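Running a Laundry Station Demo on Open Day

Adstead Robotics Workshop – How-to pages – Demonstrations

This page covers the laundry station as we set it up for the November open day. It assumes a two-arm unit with a head camera, already calibrated, and an operator who has completed the Prutum console training. If the arms have been moved to a different base since the last calibration, do that procedure first and come back.

The full demo is one unload cycle: open the washer door, move the items from the drum to a basket, close the door. A visitor group watches one cycle and then has time for questions. Groups are limited to 20 people. With more than that, the back row sees nothing but shoulders and the questions take over the slot.

What you need

Two-arm unit with charged base
Front-loading washer, connected to power only
One plastic laundry basket, rigid, with side handles
Test load: 41 items from the Mercado textile bin, sorted by the list on the bin lid
Floor tape and two barrier posts
Hiltix stop button, wired, plus the wireless spare
Monitor on a stand for the head camera feed

The washer is not plumbed in for demos. Do not start a wash program. The machine only has to be powered so that the door lock releases.

Step 1. Mark the floor

Tape a line parallel to the washer front at the distance written on the station card. The base parks with its front edge on this line. Tape a second line for visitors, outside the full reach of both arms with the grippers extended. Measure reach from the shoulder joint, not from the front of the base. Last spring the line was taken from the base and had to be redone while the first group waited in the corridor.

Put the barrier posts at the ends of the visitor line. The monitor stands to the right of the right-hand post and faces the group.

Step 2. Power and cables

Plug the washer into the power strip on the left side of the station. The base must never drive over a cord. Approach from straight ahead and leave along the same path. If the approach has to change, reroute the cord before moving the base.

Switch on the washer and check that the door opens by hand. Close it again until it clicks. A door that is resting on the latch without being closed will swing when the gripper touches it, and the grasp will fail.

Step 3. Load the drum

For a public demo, use the small load: towels and T-shirts only. Fitted sheets are in the Mercado bin for test runs and should stay there. They wrap around the gripper fingers and a single one can use up the whole slot.

Place items in the drum one at a time and do not fold them. Push nothing behind the drum paddles. Close the door.

Step 4. Load the task file

1. On the Prutum console, open Tasks and select 474, Unload Front Loader.
2. Set speed to Demo. This caps joint speed below the lab setting.
3. Set the cycle timeout to 198 seconds.
4. Confirm that the stop button shows green on the console. Press it once, check that both arms hold position, and reset.

If the console reports a handle mismatch, the task file is set for a door with the handle on the other side. Open the door settings and change Handle Side. The file does not detect this for itself.

Step 5. Park the base and place the basket

Drive the base to the tape line in manual mode. Lower both arms to the ready pose, with the grippers low and to the sides, so that the camera has a clear view of the door between them. Then set the basket on the floor directly in front of the washer, handles pointing left and right. It has to be empty apart from any flat label on the bottom.

Compare the monitor with the view below before letting the group in.
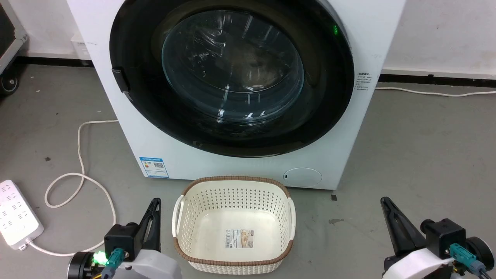
Head camera view at the ready pose. Washer door closed, basket in front, one gripper at each lower corner.

Check three points on the monitor. The whole door ring should be visible. The door handle, on the left in this setup, should be clear of both grippers. The basket rim should be visible all the way around. If one of them fails, move the basket first and the base second, as moving the base means repeating the approach.

Reflections on the door glass are normal and do not affect the handle grasp. Strong sunlight on the glass is a different matter – lower the blinds if the console shows a low confidence value for the door.

Step 6. Run the cycle

Tell the group which parts are autonomous and which are operated. In task 474 the arm motion is autonomous and the base is driven by the operator. Visitors ask this at every session, and it saves time to say it first.

Start the task. Keep one hand on the stop button for the full cycle. Do not answer questions while the arms are moving.

If an item falls outside the basket, let the cycle finish and pick it up afterward. If the timeout is reached, the arms return to the ready pose and the task can be started again from the console without reloading the drum.

Step 7. Reset between groups

Hold the arms with the stop button, empty the basket, reload the drum and close the door. Reset the stop button last. Log the result of each cycle on the sheet clipped to the monitor stand, including the cycles that timed out.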